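Minutes of the Plilley House Shared Spaces Meeting
30 June 2023

I took the notes this time, so blame me for the spelling. We started with tea and the leftover Ondrejka cookies (gone before item two, sorry to whoever came in late!).

1. Minutes from January
Read and agreed. One correction: the hallway paint came to 73 dollars, and I had written it down as 100. My handwriting, my fault.

2. Mugs and the big table
This took up most of the meeting. People keep finding tissues left in mugs, and several of us have opinions about it. The white mug with the black handle came up more than once, with a crumpled tissue tucked down inside it. 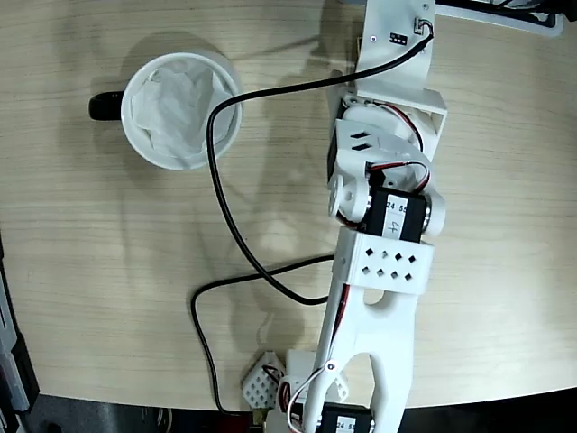
Shared Spaces Minutes, No. 73, page 2

We went back and forth on whether a mug with a tissue in it counts as "in use." Some felt it should be left alone until the end of the day — others wanted it straight in the sink. Agreed in the end that tissues go in the trash, mugs go to the kitchen, and anything still on the table at closing can be cleared by whoever locks up. I'm to put a note by the kettle.

We also talked about coasters. I love that pale wood grain and would hate to see it covered in rings, so I asked for a set, and got one! Josard Supplies has cork ones and we'll order from there.

3. Pens
The pen cup on the windowsill is empty again. Everybody says they put theirs back, so I don't know what to tell you. The blue one with the gold clip was on the table next to the mug, and it's far too nice to go wandering. If it's yours, please come and claim it. Otherwise it goes in the desk drawer with the stamps. 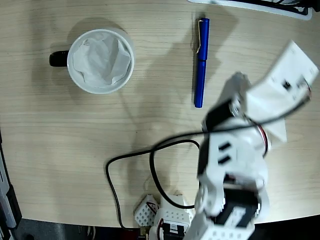
Item 3: blue pen and white mug on the big table.

4. Money
We have 1359 dollars in the shared spaces pot. The coasters come out of that, and so does a new pack of pens (cheap ones this time, please).

5. Anything else
The Cadonley Room key is still sticking. Two people offered to bring oil, so we should be well covered. The request for a second trash can near the table was agreed without any fuss, and I'll pick one up when I get the coasters.

Next meeting to be set by email. Please rinse your cup on the way out.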